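Stekport – Instandhaltung – Bildergalerie

Armzelle am Küchenplatz: Aufbau, Pflege und Instandsetzung

Die Galerie gehört zur Anlagenakte der Armzelle und ergänzt den Wartungsplan. Sie richtet sich an alle, die die Zelle einrichten, prüfen oder nach einem Stillstand wieder freigeben. Der Text ist nach Arbeitsgängen geordnet. Der Bildteil steht am Ende, weil er sich auf Begriffe bezieht, die vorher festgelegt werden.

Die Zelle besteht aus einem Gelenkarm auf Sockel, einem Greifer, der Arbeitsfläche und der Steuerung. Zu jeder realen Zelle gehört ein Simulationsmodell, in dem Änderungen an Stellung, Reichweite und Ablagepunkten zuerst geprüft werden. Das Modell trägt bei uns den Namen Vetemmont, der Aufbau in der Halle heißt Fostura. Abweichungen zwischen beiden werden im Modell korrigiert, sofern die Mechanik in Ordnung ist.

1. Sockel und Befestigung

Der Sockel trägt die gesamte Last des Arms und bestimmt die Lage des Basiskoordinatensystems. Vor jeder Arbeit an der Befestigung ist die Anlage spannungsfrei zu schalten und gegen Wiedereinschalten zu sichern. Der Arm ist vorher in Parkstellung zu fahren. Lässt er sich nicht mehr fahren, wird er mit dem Gurt am Hallenkran gehalten, bevor die erste Schraube gelöst wird.

Die Auflagefläche muss sauber und gratfrei sein. Unterlegbleche sind nur paarweise zulässig und werden im Datenblatt mit ihrer Lage eingetragen. Beim Anziehen wird über Kreuz gearbeitet, zuerst handfest, dann in zwei Stufen mit dem Drehmomentschlüssel. Nach 50 Betriebsstunden folgt die erste Kontrolle, danach gilt das normale Intervall.

Ein Sockel, der sich gesetzt hat, fällt meist zuerst an den hinteren Ablagepunkten auf. Der Greifer setzt dort zu hoch oder zu tief auf, während die vorderen Punkte noch stimmen. In diesem Fall keine Einzelpunkte nachteachen. Zuerst die Basis neu einmessen.

2. Gelenke und Abdeckungen

Die Abdeckringe der Gelenke werden monatlich abgenommen und innen gereinigt. Verwendet wird ein fusselfreies Tuch, leicht mit Isopropanol befeuchtet. Kein Sprühen direkt auf das Gelenk. Die Dichtung wird auf Risse und Quetschstellen geprüft und im Zweifel getauscht.

Beim Aufsetzen ist auf die Nase am Innenrand zu achten. Ein verdreht montierter Ring lässt sich zwar verschrauben, schleift aber bei großen Winkeln. Das Geräusch wird gern mit einem Lagerschaden verwechselt. Vor der Bestellung eines Gelenks also erst den Ring abnehmen und den Verfahrweg ohne Abdeckung im Handbetrieb wiederholen.

Fettaustritt am Flansch wird abgewischt und mit Datum in das Beiblatt eingetragen. Tritt nach einer Woche erneut Fett aus, geht das Gelenk in die Werkstatt. Es wird nur als ganze Einheit getauscht.

3. Greifer

Der Greifer ist das Teil mit dem höchsten Verschleiß. Zu prüfen sind Parallelität der Backen, Spiel in der Führung und Zustand der Beläge. Die Parallelität wird mit dem Endmaß an zwei Stellen gemessen, jeweils bei halber Öffnung. Bei sichtbarem Keil zuerst die Beläge tauschen und neu messen.

Nach einem Belagwechsel ist die Greifkraft neu einzustellen. Als Referenz dient der Prüfkörper aus dem Koffer der Zelle, kein beliebiges Werkstück. Der Nullpunkt der Öffnungsweite wird anschließend zweimal angefahren. Weichen die Werte voneinander ab, ist die Klemmung der Leitung zu kontrollieren – ein zu kurz gelegtes Kabel zieht den Greifer bei geöffneter Stellung zur Seite.

4. Leitungen und Anschlüsse

Alle Stecker an der Basis sind beschriftet und werden nur spannungslos gezogen. Die Zugentlastung sitzt hinter dem Sockel und darf nicht als Griff benutzt werden. Nach jedem Umbau wird der Arm mit reduzierter Geschwindigkeit durch den gesamten Arbeitsraum gefahren, eine zweite Person beobachtet dabei die Leitungsführung.

Fehler 124 steht in unserer Liste für eine unterbrochene Rückmeldung des Greifers. In der Reihenfolge der Häufigkeit: Stecker nicht verriegelt, Aderbruch am Bogen, Baugruppe defekt. Fehler 167 bezeichnet eine Abweichung zwischen Soll- und Istlage der Basis. Er darf erst quittiert werden, wenn die Verschraubung geprüft ist.

5. Abgleich mit dem Modell

Nach Arbeiten an Sockel oder Gelenken wird die Zelle mit dem Modell abgeglichen. Gemessen wird an den Referenzpunkten der Arbeitsfläche, beginnend mit dem Punkt, der am weitesten vom Sockel entfernt liegt. Die Werte gehen in das Abgleichblatt, danach wird die Lage der Basis im Modell nachgeführt.

Für den Reichweitentest werden im Modell Gegenstände verschiedener Höhe und Form auf die Fläche gesetzt. Der Arm soll jeden davon anfahren, ohne dass Oberarm oder Unterarm eine andere Kontur berührt. Flache Teile sind dabei schwieriger als hohe, weil der Greifer nahe an die Fläche muss. Teile dicht an der Rückwand werden mit verminderter Geschwindigkeit angefahren.

Der letzte vollständige Lauf im Januar umfasste 1346 Anfahrten. Zwei Ablagepunkte an der Rückwand wurden danach versetzt, ein dritter gesperrt. Die Sperre bleibt bestehen, bis das neue Kollisionsmodell des Greifers eingespielt ist. Das Programm Kyei liest die Sperrliste beim Start ein, ein Eintrag von Hand in der Steuerung ist nicht nötig.

6. Bildteil

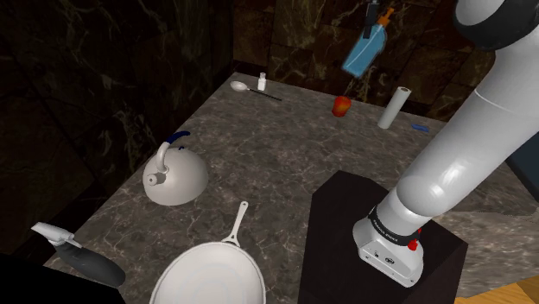
Blatt 50

Simulationsmodell Vetemmont, Haltestellung mit gegriffener Sprühflasche. Der Arm sitzt mit seiner weißen Basis auf dem schwarzen Sockel nahe der vorderen rechten Ecke der Marmorplatte. Die Flasche hängt schräg im Greifer über der Fläche.

Zur Reichweite: Löffel, Apfel und Papierrolle liegen beziehungsweise stehen im hinteren Bereich, der Wasserkessel links der Mitte, die Pfanne vorn. Für den Test zählt beim Kessel der Bügelgriff als höchste Kontur. Bei der Pfanne ist der lange Stiel als eigener Kollisionskörper anzulegen, sonst rechnet die Bahnplanung nur mit dem Rand.

Zur Basis: Der rote Knopf seitlich an der Basis muss auch am realen Aufbau frei zugänglich bleiben. Keine Kabel darüber führen, keine Ablage davor.

7. Freigabe nach Instandsetzung

Die Freigabe erfolgt nach folgendem Ablauf:

Verschraubung des Sockels geprüft und markiert.
Abdeckringe vollständig, Laufgeräusch ohne Befund.
Greifer eingemessen, Kraft mit Prüfkörper eingestellt.
Leitungen über den gesamten Verfahrweg beobachtet.
Basislage mit dem Modell abgeglichen, Blatt abgelegt.
Not-Halt an jeder Bedienstelle ausgelöst und zurückgesetzt.

Ein offener Punkt verhindert die Freigabe. Ausgenommen ist nur die Beschriftung der Stecker, sie kann innerhalb einer Schicht nachgeholt werden. Bis dahin bleibt der Schlüsselschalter auf reduzierter Geschwindigkeit.

8. Ersatzteile und Ablage

Am Platz vorgehalten werden ein Satz Backenbeläge, zwei Dichtungen je Gelenkgröße, eine Greiferleitung und die Schrauben der Sockelbefestigung. Gelöste Sockelschrauben werden nicht wieder verwendet. Gelenkeinheiten liegen im Zentrallager und sind über die Teileliste der Zelle abzurufen. Die Lieferzeit im Haus beträgt einen Arbeitstag.

Abgleichblätter und Beiblätter werden bei der Zelle geführt und zum Quartalsende eingescannt. Maßgebend ist bis dahin das Papier. Änderungen am Modell erhalten eine neue Revision, auch wenn nur ein einzelner Ablagepunkt verschoben wurde. Die alte Revision bleibt lesbar, wird aber für die Übertragung zur Steuerung gesperrt.

Zurück zur Übersicht Anlagenakten
Weiter: Steuerschrank Fostura, Lüfter und Filtermatten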